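Is a 200-episode teleop dataset enough to claim "generalises across desktops"?

Asked by Wael Tawfik

Reading the Sollon disassembly write-up. They trained on 200 demos and report 14 failures in 884 attempts. Sounds too good to me — has anyone tried to reproduce it?

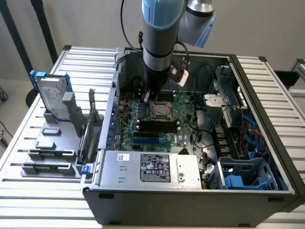

Arm over the open tower, CPU socket empty, parts holder at left.

2 answers

Charmaine Venter
Depends what counts as an attempt. If retries get folded in, that failure rate means bugger all. Check whether the 6 test towers were also in training. I couldn't find it stated, and I'd want one held-out chassis before I believed the title.

Dirceu Camargo
works fine for us, just lower the gripper speed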